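Review: the Navley handling demo at the Brenness open day

July 19, 2022

I went to the Brenness open day to look at the Navley, a two-armed robot sold for picking and placing light parts. We pack small plastic housings in a shop of 22 people and wanted to know if it could take over tray work.

Entry was free and the sessions ran every hour. I stayed for two of them. The first was mostly talk, with slides from Sveinbjörnsson, the firm that handles sales and servicing. The second was better — less talking, more trays.

The job was a simple one. Black plastic trays sit on a yellow shelf and the robot has to take hold of them by the edge, whichever way they have been left. It is slow. A person on our line would be well ahead of it. It was gentle, though, and I saw no tray dropped in the session I watched closely. The staff let visitors move a tray between runs, which I thought was fair of them. It needed a second try on 3 of mine.

Noise was low enough to talk over. The stop button was easy to reach and they showed it working before anything else. I was less keen on the software. Setting up a new part took 7 screens, and the Jovell add-on that is meant to shorten this costs extra and was not on show.

Prices were only given on request, and the quote I asked for had not come by the time I wrote this. Training is 4 days at their site, with the next free places in December.

Worth going if you handle light parts in small batches. For heavy or fast work I would look elsewhere. I give the open day four out of five and the robot three, mainly for speed.
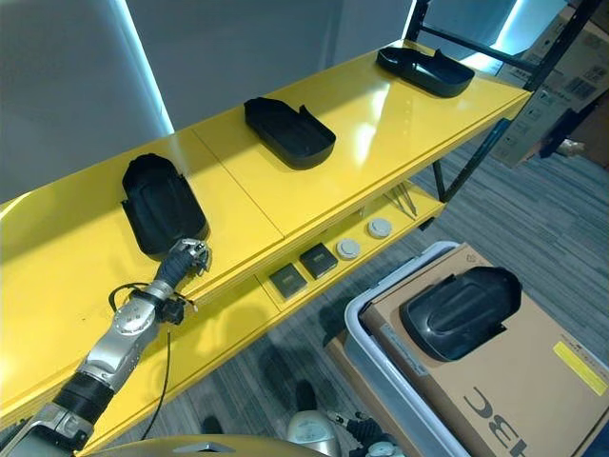 Can the Navley be tried with your own parts at the open day?

Only if you arrange it with Brenness beforehand. Visitors who turn up on the day can use the trays provided.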